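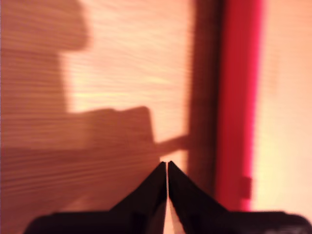
**kadgate_nights**
Line 2 went over to the arm in August. Packing dropped from three people to one per shift, and the one left mostly clears faults. Up to 373 stops a month, all logged by hand.

**Wiremu Waaka**
We run the same Setel cell. Our log shows 389. Most are grip faults, which a technician should own. Operators got the work without the pay grade.

**torque_spec**
Disagree. My wrists are better and I learned to teach points. Fault clearing is skilled work.

**kadgate_nights**
Then it should be graded as skilled. Ours is still listed as packing.

**torque_spec**
No argument there. Which fault code do you get most?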